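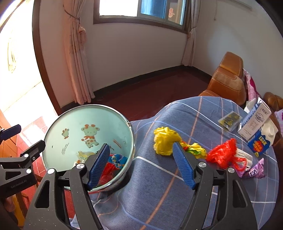 Votis asked under my last thread whether we'd finally stopped scoring the tidy-up task by how clean the table looks at the end. Yes! We have, and I've been itching to write up why, so settle in.

Background for anyone new. The project is called Vilela and it's about learning household clean-up from people using hand-held grippers. Litter on a table, bucket next to it, person clears the one into the other. No robot needed while you're collecting, just hands and grippers and somebody's ordinary room.

We used to score an episode at the end. Table clear? Full marks. Stuff left over? Marks off. Easy to compute, easy to put in a chart, and it hid nearly everything we cared about.

Soft plastic is the culprit. A crumpled bag doesn't behave like a block. You close on it, half of it comes up, the other half drags, and sometimes it brings a wrapper along for the ride. The final tally can't tell a clean grab from a lucky one.

So the new method, which we're calling Carkard, scores every contact. Each time the pads close we label three things: did they catch anything, did it stay caught until the release, and did anything come along that wasn't meant to.

The third label was a late addition and it's my favourite. We call them passengers. A bag handle hooks a wrapper, the wrapper lands in the bucket too, and under the old scoring that was a bonus. For a policy trying to learn one grasp at a time it's pure noise.

Numbers, for the people who skip to the numbers (I see you, I am you). 218 episodes, a bit over 2000 labelled contacts, 12 rooms. All the rooms are lived-in places with their own furniture and their own awful midday light.

We trained the same policy twice. Same data, same network, same number of steps. One version weighted whole episodes by the old end score. The other weighted single contacts by the Carkard labels. Then we ran both on 30 fresh table layouts in a room neither had seen.

The contact-weighted version cleared the table in 21 of the 30. The episode-weighted one managed 12. I ran the analysis again before I let myself get excited, then got very excited in the kitchen and frightened the dog.

Where did the gain come from? Mostly second tries. The old policy would miss a flat packet, hover, then go back to the exact same spot with the exact same angle. The new one shifts sideways or comes in lower. It learned that from people's recoveries, which the old scoring had been treating as wasted time.

Wistis replied asking if this is just reward shaping with a nicer hat. Fair poke! There's no reward here, it's all imitation, so the labels only change how much each bit of a demonstration counts. But yes, the family resemblance is there and the write-up says so.

What still goes badly: see-through packaging. Clear packets on a patterned cloth are a misery. The policy reaches for the printing and ignores the edges, so it often pinches right where there's nothing to hold. Cardboard boxes with an open flap are next on the list of grievances.

Bucket placement matters more than I'd have guessed, too. Put it low and beside the table and people swing out and drop from height. Light wrappers drift. We now label the release separately, and I think there's a whole other thread in that – maybe a whole other paper.

The labelling is slow. I won't pretend otherwise. Deciding whether a dragged corner counts as "stayed caught" started an argument in March that is technically still going. We settled on this: if any part of it touches the table again before the release, it's a slip. I lost that one.

Somebody will ask about two people labelling the same contact. Good agreement on caught or not caught, good on slips, noticeably worse on passengers. When four wrappers are bunched up together it's hard to say which one was the target. We kept an "unsure" option and left those contacts at normal weight.

Next up is a half-and-half mix, with contact labels on only part of the data, to see how little labelling we can get away with. If a small slice does most of the work then this becomes usable for groups without a patient labelling crew.

The label guide goes up first, then the code once I've cleaned out my swearing from the comments. If you've tried anything like this with laundry or dishes I want to hear about it, especially if it flopped.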